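4. Descaling the Bomus kettle

The box says the kettle never needs descaling. We have our doubts, and so will you after a March of hard water.

1. Unplug the base. Let the kettle cool fully.
2. Take off the lid and fill to the line with water and 100 ml of white vinegar. The Rallus tablets do the same job at a higher price.
3. Boil once, then leave it to stand overnight.
4. Pour away and rinse until the smell goes. The leaflet claims one rinse will do it. Plan on more.

Note: The "self-cleaning" setting on model 266 is a longer boil. It does not remove scale.
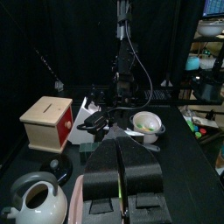 5. Wipe the base with a dry cloth only.

Caution: Never put the base in water, whatever the sticker about splashes seems to promise.

If white flakes come back within 2 weeks, repeat steps 1 to 4 before you pay for a filter.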